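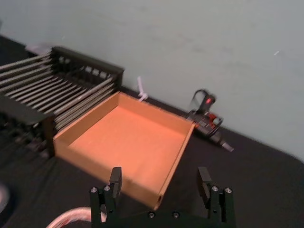 A dish rack with closely spaced slats, on a black cloth.

How to clean a dish rack

Racks get slimy underneath well before they look dirty on top. In a humid kitchen I'd do this every 14 days, and more often in February.

What you need: bicarb soda, white vinegar, dishwashing liquid, an old toothbrush and two tea towels.

1. Take everything off the rack and tip any standing water down the sink.
2. Rinse with the hottest water your tap gives.
3. Scrub with dishwashing liquid. Work the toothbrush along the gaps, then do the feet and the underside.
4. For chalky scale, lay a cloth soaked in vinegar over the spot and leave it for 12 minutes. Don't use vinegar on bare metal that has started to rust.
5. Rub stubborn marks with a paste of bicarb and water.
6. Rinse well, shake over the sink and stand on a tea towel until dry.

If mould keeps coming back, check the drip tray. A tray with no slope holds water all day, and a folded face washer under one end will fix it.

Hagos Araya, Clorkgate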